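Plurnton revises working rules for shared robot cells

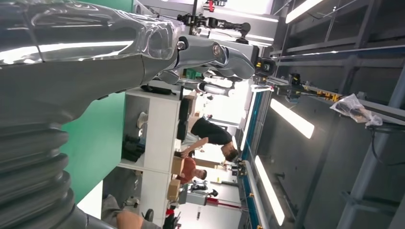

According to the Gavex shift leads, the old rules asked the wrong thing of people, and they had said so in writing twice before the rewrite began. Their complaint was that the 2019 text treated a cell as either running or locked out, with no category for the hours in which staff load, sort and set up beside equipment that is powered but holding position.

The revised working rules, adopted at the Plurnton site in November, add that category. It is called attended hold. A cell is in attended hold when drive power is present, no program is executing, and a named person has control of the enabling device. Entry to the marked zone is allowed in this state for listed tasks only, among them shelf restocking, carton handling and camera adjustment. Anything involving a tool change, a cover removal or work on cables still requires full lockout.

The document runs to 68 clauses and replaces three separate procedures that had been in use at Plurnton and at the smaller Stistcombe workshop. Gavex, which operates both, drafted the text with Szulc, an outside firm that reviews machine safety files.

Drafting was based on a review of 2,074 entries in the two sites' cell access logs. Szulc found that 21 percent of the entries did not record the state of the robot at the time a person went in. Most of the incomplete entries were for visits shorter than five minutes. The new log form puts robot state in the first field and will not accept an entry without it.

Several clauses deal with housekeeping. Protective sleeves and plastic covers on arms must be inspected at the start of each shift for tears and for loose material near a joint. Cables routed overhead must be secured at both ends, and spare cable must be bagged and tied clear of the arm's reach. Chairs, cartons and stands may stay inside the marked zone only if they appear on the cell layout sheet posted at the entrance.

The rules also set a limit on how many people may be in the zone during attended hold. The default is two, and a cell may be approved for more after a written assessment that covers sight lines between the holder of the enabling device and everyone else inside. The earlier procedures gave no number.

Speed limits for manual movement are unchanged. The pre-start walkaround is also unchanged, except that it must now be repeated when the enabling device passes from one person to another. Shift leads at Stistcombe objected to this during consultation on the grounds that handovers are frequent there. The clause was kept, with a shortened checklist for handovers that take place inside the same shift.

Both sites have 90 days to update layout sheets and retrain staff. Until a cell has a current sheet it may not use attended hold and must be locked out for every entry. Szulc will audit a sample of cells at each site after the transition period, and the findings will be attached to the rules as an annex.

Contact the news desk | Copyright, all rights reserved | Back to top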